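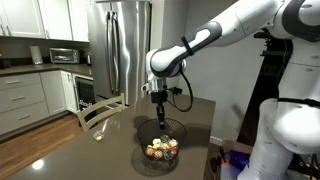 Figure 4.1 Fruit in a wire mesh basket on a kitchen countertop.

Chapter 4: Why Fruit Ripens

Leave a hard green pear by the window in September and within days it turns soft, sweet, and fragrant. What a change! Starch is breaking down into sugar, and the glue between the cells is loosening.

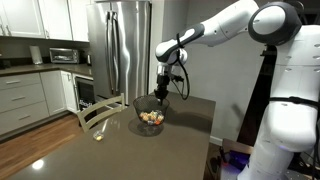 Much of this work is set off by ethylene, a gas so simple that each molecule holds just six atoms. We will follow it through the orchards of Mullstead, where Borghild Solheim tracked 465 pears from branch to bowl.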